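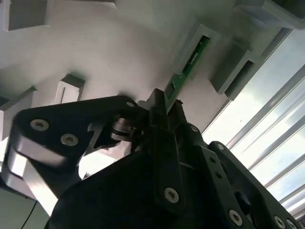

**Wie stark verändert sich der CBD-Gehalt von Hanfblüten, wenn sie ein halbes Jahr lang gelagert werden?**

In unseren Proben hing das vor allem vom Licht ab: Dunkel gelagerte Blüten blieben fast unverändert, am Fenster ging der Gehalt deutlich zurück.

## Wie wir auf das Thema kamen

In der Vorlesung zu Arznei- und Nutzpflanzen ging es eine Doppelstunde lang um Faserhanf, und danach wollten wir unbedingt selbst etwas messen! Die Blüten stammen aus der Nutzhanfsorte Sotus, die der Betrieb Akonico auf dem Feld anbaut. Wir bekamen im Oktober 1.175 Gramm getrocknetes Material, alles aus einer Ernte.

## Durchführung

Das Material haben wir in 91 Portionen aufgeteilt und auf drei Bedingungen verteilt:

- Braunglas im Schrank, 18 °C
- Klarglas auf der Fensterbank (Südseite)
- Papiertüte im Regal

Jeden Monat wurden aus jeder Gruppe Portionen entnommen, gemahlen, mit Ethanol extrahiert und per HPLC gemessen. Für die Auswertung haben wir das Programm Ralix benutzt, das uns am Anfang ziemlich geärgert hat – die Kalibriergerade musste zweimal neu angelegt werden, bis die Standards passten. Danach lief es wunderbar, und am Ende standen 3.686 Messwerte in der Tabelle (Temperatur und Luftfeuchte mitgezählt).

## Ergebnisse

Im Klarglas sank der CBD-Gehalt über die sechs Monate um 25 Prozent. So viel hatte niemand aus der Gruppe erwartet! Im Braunglas lag die Abnahme innerhalb der Messunsicherheit. Die Papiertüten landeten dazwischen, mit großer Streuung. Außerdem rochen diese Blüten schon im dritten Monat kaum noch, während uns beim Öffnen der Braungläser jedes Mal eine richtige Wolke entgegenkam.

## Was noch offen ist

Die Terpene konnten wir leider nicht mehr bestimmen, obwohl gerade das nach den Geruchseindrücken spannend wäre. Unklar ist auch, wie viel vom Verlust am Fenster auf die Wärme zurückgeht. Ein paar Gläser mit der Sorte Yoon stehen noch im Schrank und werden im nächsten Semester gemessen.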